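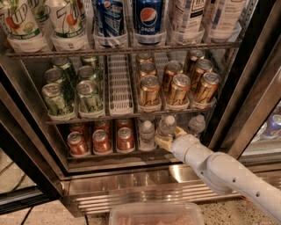 Beverage cooler, wire shelves with white lane dividers. Water bottles on the bottom shelf; cans on the middle shelf.

Collik Beverage Cooler, Sitdale Series
Item 478

The Sitdale Series is intended for staff dining rooms, waiting areas, school cafeterias and small shops where guests serve themselves. It accepts cans and bottles of mixed sizes on wire shelving, and the layout may be changed without tools.

Shelves and dividers
Wire shelves are supplied with white plastic dividers that form lanes running from front to back. Each lane should hold one product only. When a lane is empty, its ribbed bottom is visible to the rear wall, and staff can see at a glance which item requires restocking. Dividers lift out for washing in warm water with mild soap. Abrasive pads must not be used.

Top tier
Clear plastic holder trays are available for bottles kept on the upper level. Tall bottles and standard cans may share this tier. Please confirm bottle height before ordering.

Loading
Load heavier items on the bottom shelf. Place new stock behind existing stock. Do not block the rear wall, as air must circulate behind the last row.

Supplied with the cooler
Wire shelves
Lane dividers, white
Holder trays, clear, set of 2
Printed care guide

Beverages are not included.

Warranty and service
The cooler carries a warranty of three years on parts. Service is provided by Pesonen from its Clirnham depot. Requests received before noon are normally answered the same afternoon.

Replacement dividers are listed under item 349. Institutional buyers may direct questions on quantity orders to Siiri Laaksonen, Equipment Sales.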